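3. Surface finish and reported glare

3.1 Rooms and finishes

The survey covered shared workrooms in three buildings, referred to by the names their occupants use: Custura, Tivora and Samuel. All three were refitted under the same supply contract, and the tables were bought from one catalogue in two finishes, a dark brown and a light grey. Custura took only the dark finish. Tivora took only the light one. Samuel has both, sometimes in the same room, and for this reason most of the paired comparisons in Section 4 come from there.

Reflectance was measured with a hand-held meter on a clean patch of each table, with the overhead lights on and the blinds down. Readings were repeated with the blinds up, but these are not used in the main analysis. Daylight varied too much between visits for the two sets to be compared, and the west side of Tivora is shaded by a neighbouring block for part of the afternoon. The patch was wiped with a dry cloth before each reading. Where a table showed wear, the reading was taken from the least worn area — a choice that may overstate the reflectance of the older tables slightly.

Finish was recorded by colour only. We did not attempt to separate gloss from lightness at this stage, though the two are known to act differently on the eye: a pale matt surface raises the general brightness of the lower visual field, while a glossy one, pale or dark, returns a distinct image of the lamp. Morris treated the two together in the pilot work, and the same practice is kept here so that the results can be set beside his. The light finish is shown in Figure 2.

Figure 2. Light grey tabletop, Samuel. 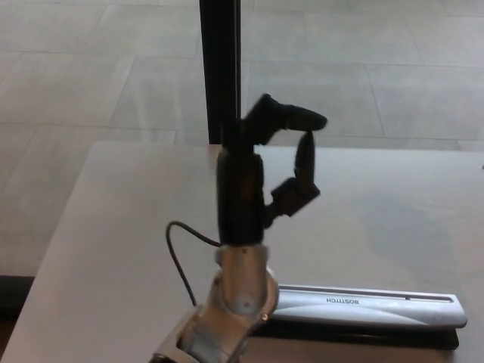 3.2 Questionnaire

A short questionnaire was given to regular users of the rooms in February, and 170 forms were returned. It asked how often the respondent noticed glare from the table, from the screen and from the windows, each on a scale running from "never" to "most of the time". A further item asked whether the respondent had changed seat in the past month because of the light. The wording followed the Plollik form, with "desk" replaced by "table" throughout, as few of the rooms have desks assigned to one person.

Respondents were not told that table finish was of interest. The items on screens and windows were included partly to hide it, and partly to allow a check on people who report glare from every source alike. Forms giving the same answer to every item were kept in the sample and marked; leaving them out does not alter the order of the buildings.

Spectacle wear was recorded, but lens type was not. Several respondents wrote in the margin that their lenses were tinted or coated, and these notes were entered as free text. They are too few and too uneven to be analysed.

3.3 Treatment of mixed rooms

In the mixed rooms at Samuel a respondent may use a dark table on one day and a light one on the next. Each form therefore carried a plan of the room, on which the usual seat was to be circled. Where two seats were circled, the form was assigned to the finish they shared. Where the seats differed in finish, it was placed in a separate group and left out of the paired comparison. Spanos coded the plans, and Morris coded 50 of them again without sight of the first result. Disagreements arose mainly from circles drawn across the gap between two tables, and were settled by discussion.

Seat choice is not random. People who dislike bright surfaces may already have moved to the dark tables, in which case the difference between the finishes would be understated. The item on changing seats gives a partial check on this, and is taken up again in Section 5 together with the effect of distance from the window.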